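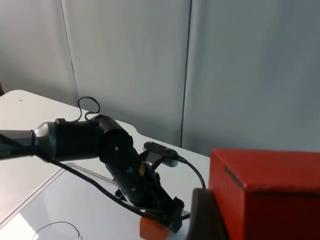
June 15, 2022

Several weeks of using a whiteboard flat on a table, with painted wooden blocks standing on it. These are my notes on the board, the marker and the paint, in case someone else is setting up the same thing. I wrote a shorter version in April and most of it has been replaced by what follows.

The board is a Bundach, the ordinary framed type with an aluminum rail on all sides. It was sold for hanging on a wall and came with corner screws and a pen tray, both of which are still in the bag. Laid flat on a table it behaves differently than it does on a wall, and the differences are mostly in the frame.

The rail stands slightly proud of the writing surface. On a wall this doesn't matter. On a table it means a block can be slid up to the edge and will stop there, which I count as useful. It also means that dust from the eraser collects along the inside of the rail and can't be wiped straight off the side. I run a folded paper towel along each rail at the end of the day, corners last. The corners hold the most.

The second difference is flatness. A wall board is only held at its corners and a small bow in the middle goes unnoticed. Mine had one. With the board on the table I could press the center down and feel it come back up, and a tall block placed there would rock. I took the board off, checked the table with a straightedge (the table was fine), and put two strips of thin felt under the middle. The rocking stopped. Stavros Zacharopoulos, who has the same board in a larger size, used sheets of card for this and has had to replace them once after a spill. Felt also keeps the board from creeping across the tabletop when I wipe it hard. A white board on a white table is easy to knock out of line without noticing, so I check it against the table edge before I start.

Marker

I draw the position for each block directly on the board as a closed loop, freehand, a good deal larger than the base of the block. I tried tracing tightly around the base first. The tight outline is more precise but has two faults. The marker tip touches the side of the block and leaves gray on the paint, and any block put back a little off square covers part of the line and smears it. A loose oval avoids both. The block has room to sit off-center in it and the line stays readable from most sides.

Thin tips only. A broad tip puts down more ink, which takes longer to dry and comes off on the underside of anything dragged across it. The fine Zeltimar in dark gray is the one I have settled on. Black was easier to see and harder to remove. With the gray I have had no ghosting after one day and a slight ghost after a weekend, which came off with a damp cloth and a drop of dish soap. I don't use the spray cleaner that came with the board. It leaves a film, and the next line drawn over the film beads up and breaks.

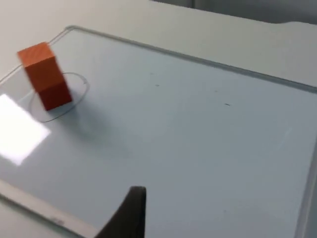 The tall block is my standard test piece because it shows any fault in the surface sooner than a cube does. Its base is the same as a cube's and its height is double, so a tilt too small to matter on a single cube is plain to see at the top. If it stands steady in a given spot, everything else in the set will too.

Light

The board has enough sheen to throw back an overhead lamp as a hard white patch. Marker lines under the patch can't be read at all, and a thin gray line is lost sooner than a thick black one, so my choice of marker makes this worse. I looked at four ways of dealing with it.

Moving the lamp works if the lamp moves. Mine is in the ceiling.

Rotating the board does nothing, as the reflection stays where it is and the board turns underneath it. I should have seen that before I tried it.

Dulling the surface with abrasive paper works on the glare and ruins the board. I tested 400 grit on an old board. The patch of light spread out and softened as hoped, and the marker sank into the scratches and stayed. The test square is still gray. I would not do this to a board that has to be erased.

Drawing somewhere else is what I ended up doing. I find where the glare falls from where I normally sit and keep the loops out of it. The usable area is smaller but it is reliable.

The sheen does have one advantage. A block standing on the board gives a soft shadow, and the shadow shows at a glance whether the base is down flat. A sliver of light under one edge means grit, or a paint run on the bottom face.

Paint

The blocks are beech offcuts from a joinery shop in Colley, cut to a 30 mm base. I sanded them with the grain, sealed them, and painted them with Tzavaras enamel in strong colors. Muted colors looked better on the shelf. On a white surface under a white light the strong ones are easier to pick out, and I stopped using the others.

Points on finish, from the blocks that went wrong:

Leave the bottom face unpainted or give it one very thin coat. Enamel builds up at the edges as it dries and leaves a ridge. On a small base a ridge on one side is enough to make the block lean. I have sanded several bottoms back to bare wood and none of those blocks has rocked since.

Gloss marks easily. Fingerprints show on a glossy red face more than on anything else I have painted, and dry erase dust sticks to the prints. A cloth with warm water takes both off. Alcohol takes off the marker too, but it dulled the gloss on the one face where I used it for any length of time, so now I keep alcohol for the board only.

Round the edges slightly before painting. Sharp edges hold very little paint and chip first. When they chip, the flakes end up on the board and get rubbed into it by the next wipe.

Let the enamel cure for longer than the can says. I stacked two blocks after they were dry to the touch and they bonded overnight. They came apart with a twist and left a dull patch on each. I now wait a week.

Wiping

Dry cloth first, then damp, then dry. If the damp cloth goes on first the loose dust turns to a thin gray paste and ends up in the rail. The felt eraser has been retired. It was good for the first few days and after that it moved ink from one part of the board to another. A microfiber cloth does the job and can go in the wash, though not with anything white.

Lift the blocks off before wiping. I have tried wiping around them and it leaves a ring of old ink at each one, and those rings are the hardest marks on the board to get off afterward.

Still to do: find out if a melamine surface and an enameled steel one differ much in glare, as Stavros claims they do. He has offered to lend me a steel board for comparison. I also want to try a wax pencil for loops that need to stay put for more than a week. The first attempt left a line that was too faint, and I think the pencil was too hard. A softer one is on order.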